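6.4 Recovering from a stalled grip (fault 108)
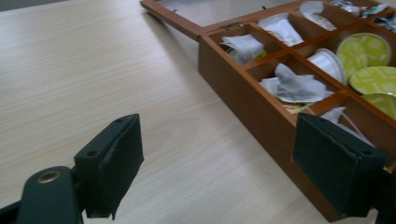
Fig. 6-3. Gripper fingers at the tea box, lid open.

Fault 108 means the fingers were told to close and stopped before they got there. The Plullberg gripper is very sure of itself and will keep squeezing whatever stopped it until you say otherwise. It doesn't know a tea bag from a box wall, and it has no opinion on glass.

1. Let go of the trigger. Squeezing harder only restarts the fault timer.
2. Wait 5 seconds for the motor to release.
3. Open the fingers all the way, then lift the tool straight up. Don't slide it sideways along the box.
4. Check both pads. Slight fraying at the edges is normal wear. Replace any pad that has lifted at a corner.
5. Clear the fault from the Mindbridge menu and try the grip again.

CAUTION: Keep your free hand out of the gap between the fingers until the fault is cleared. Rhodri Vaughan tested this for us in February and doesn't recommend it.

NOTE: Partitions are thin. Line up over one compartment before closing, or you will pick up the tea and the furniture together.

If the fault comes back 3 times in a row, stop and send the log to Kanini Muriithi at Surkcombe. A fourth try has yet to help anyone.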